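Subject: Re: [bench-automation] Budget for a second arm station – what did you forget the first time?
Date: 25/10/2026

Hello all,

I answer below the quoted part, I hope this is okay for the list.

> We have one station now and the department asks for a plan for
> the second one before the end of November. The arm and the gripper
> are easy, we have quotes. What I can't estimate is everything
> else: fingers, work surface, bins, small items, spare parts.
> Last time these were in no line of the budget and we paid them
> from the consumables. Does anybody have real numbers or at least
> a list? Also: is it worth buying the original finger sets?
>
> Our tasks are lab tidying, putting small things in and out of
> containers, picking up glassware.

Our tasks at Geltedura are almost the same as yours, so maybe our experience is useful. I made the plan for our station and I made also most of the mistakes in it.

First, the containers. I had put them under "misc" with nearly no money. This was wrong. We work with a big white tub, a tray that goes in it, and boxes with lids, and each of these gets used much harder than in a normal lab. Fingers touch the rim, things are dropped in, and the inside gets dirty.
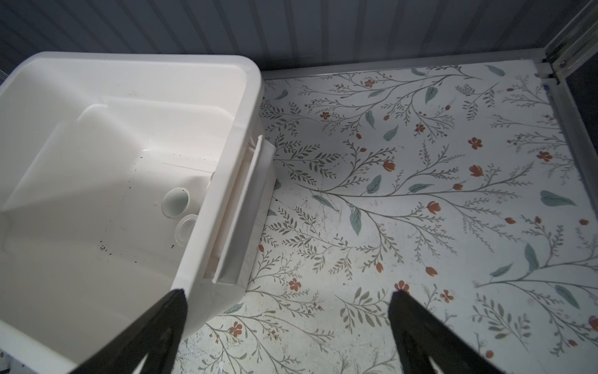

The white tub with the tray leaning in it, two small cups on the bottom.

Please plan for cleaning time too. I don't mean only wipes and soap, I mean hours of a person. In our plan there was zero for this. Now I write two hours per week, and this is still a little optimistic when we work with small parts.

For containers my rule is now simple: when you find one that works, buy 5 of the same on the same day. The shop changes the model and then your new tub has another rim and another height, and you must teach the positions again. We lost more money in working time with this than the price of all tubs together.

Second, glass. If your tasks include test tubes and flasks, don't take the catalog price of one tube and multiply. Take the box price and assume that you will need a new box every quarter. We ordered 40 tubes for the first period and I thought it was too many. It was not. Stoppers should be a separate line, because our supplier sells them in other quantities than the tubes.

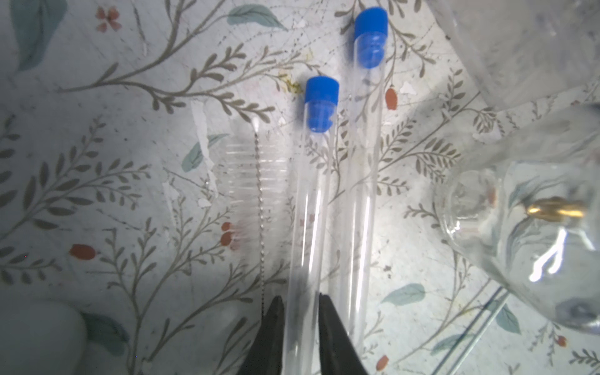 Brushes I count together with the glass. They are cheap but they have a long delivery time at our supplier, I don't know why. Also decide early if you want real glass or plastic for the first months. We started with glass directly and I would not do it again – plastic is good enough to learn the motions, and the people at the station are more relaxed.

Third, fingers. You ask about the original sets. We compared the original ones with sets from Rana, and we stayed with Rana for the daily work. The original is better made, I must say this, but a finger is a wearing part and I prefer to have two spare sets in the drawer than one expensive set on the gripper. For a second station please remember that you need spares for both stations and that they should be identical. If you mix two types, a program from one station will not grip well on the other.

If you plan two arms at one table, look also at the cables before you order. We had to buy longer ones and a better cable guide, and this was not in the first offer from Fostix. It came as a second invoice and I had to explain it to my boss.
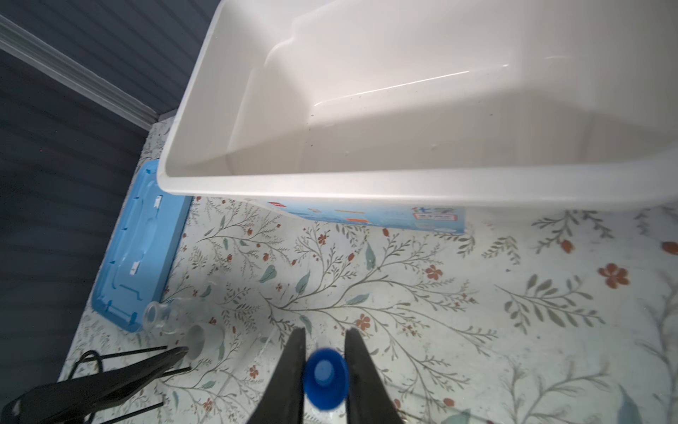 Fourth, the work surface. We have a printed covering with flowers and leaves. It gets scuffed, so treat it as consumable and not as furniture. Buy one full roll more than you need, from the same batch if the shop can do it. The pattern matters to us, as we compare camera results over many months and a new background would disturb the comparison. Maybe this is not important in your case, then any plain mat is fine.

Lids deserve their own line as well. I was surprised how often a lid is the part that stops the work: the box is still good, but the lid has a crack at a notch or a clip is missing, and a lid alone can't be ordered.

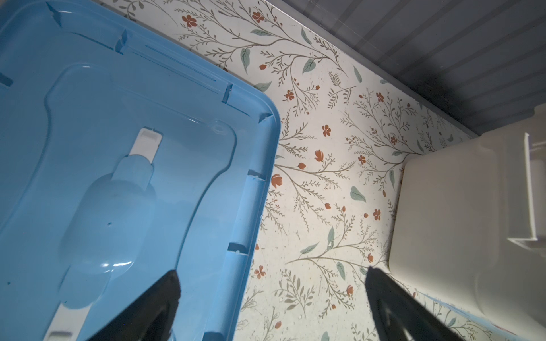 For the comparison between offers I used the planning sheet from Eveo, but I added one column for "who replaces it and how fast". With this column the cheapest offer was not the cheapest anymore. In total our list of small items has 93 lines today. The first version fitted on half a page.

One question back to you: do you need the second station in the same room? We had to pay for an extra power line, and the building department needed longer for it than the arm needed for delivery. If you have to do the same, ask them before November.

I can send the list without prices to anybody who writes me off-list. The prices I am not allowed to share, sorry.

Best regards from Geltedura

--
bench-automation mailing list | Contact the list owner | Archive policy | Back to top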